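Sorting by Eye: Project Report, Oltness Group
October 2018

Our question was whether people sort translucent toy bricks as quickly and correctly as solid ones. The teaching notes say see-through pieces are "more engaging" for small children. We could not find any evidence for that in the notes, so we tested the part we could test.

We used 24 bricks in mixed lengths and asked 11 classmates to sort them by number of studs, on a plain table, without picking them up first. Each person had 2 tries. Times were written down by hand, which already makes me doubt the smaller differences.

The solid bricks gave very few wrong answers. The translucent ones gave more, and 8 of our classmates slowed down on them. Loretta Lindgren thinks this proves the material is harder to read. I think it shows that our room has bad lighting — we never measured it, and we moved the table between tries.

The three-stud blue was the piece we argued over most. Its studs catch the light and look a bit like bubbles, with dark outlines, so the row should be easy to count from above.

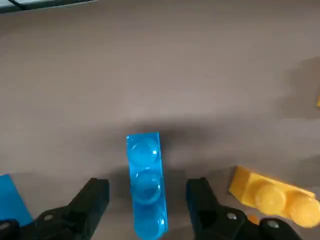 Leszek Adamczyk did not agree that the studs were the problem. He wrote on our draft that people had mixed up the lengths, and that a longer brick lying next to it would have settled the matter in a second. He may be right, but we did not test pieces side by side.

I would not use our results to choose bricks for a classroom. The next group should fix the lamp in one place and use a proper timer.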